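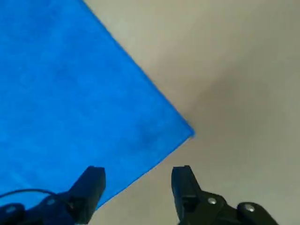 Today I want to write some posts about cleaning cloths, because my neighbour Marilou Fajardo asked me why mine last so long and I gave her a very bad answer on the stairs. So now the better answer, with time to think. The cloth I like most is a plain blue one, soft and matt, with a fuzzy surface and no pattern. A narrow darker line goes along the edge, and the corner is a little blunt. For me the corner is the most useful part of a cloth, I will come back to it.

2/ First, the folding. I learned it from Hortensia Cuadros when I cleaned offices with her, my first job in this country. You fold the cloth in half, and then in half again. Now you have eight clean sides, if you count front and back and open it again for the inside ones. When one side is dirty you turn to the next.

3/ Before that I used a cloth like a ball in my hand. It is quick, but you push the same dirt over the whole table. Hortensia looked at me for one minute and then she took the cloth away from me – very friendly, but she took it.

4/ Colours. We had blue for tables and desks, red for toilets, green for the kitchen. At home I keep the same system. My husband Eduardo says that a cloth is a cloth. He is allowed to wash the car.

5/ The corner, as I promised. Put one finger behind it and you can go into the groove around the sink, behind the tap, and along the rubber of the fridge door. I do not wrap the whole hand, only one finger. With a folded cloth this doesn't work well, so I do the corners at the end, with the cloth open.

6/ Washing. I wash mine at 60 degrees, together with other cloths and never with towels. Towels lose small fibres and the cloth catches them all. Then you clean a mirror and it looks worse than before.

7/ No fabric softener, please. I used it for two years and I thought I had bought bad cloths. They were pushing the water from one side to the other.

8/ Drying: I lay the cloth flat on the table, pull the edges straight with my hand, and leave it open. If it stays in a heap overnight it smells in the morning, also when it was clean.

9/ Nayeli Cabrera asks if expensive ones are better. I have had Flirnik cloths and I have had the ones from the market without any name. The Flirnik hem stayed straight for longer. For the cleaning itself I didn't feel a difference. For windows I prefer a thin, smooth cloth anyway, the fuzzy kind leaves small lines on my glass.

10/ When a cloth gets hard or the hem opens, it goes down to the bicycle box and does one more job on the chain. After the chain it goes in the bin. Marilou, if you read this, I have two spare blue ones for you, ring the bell after six.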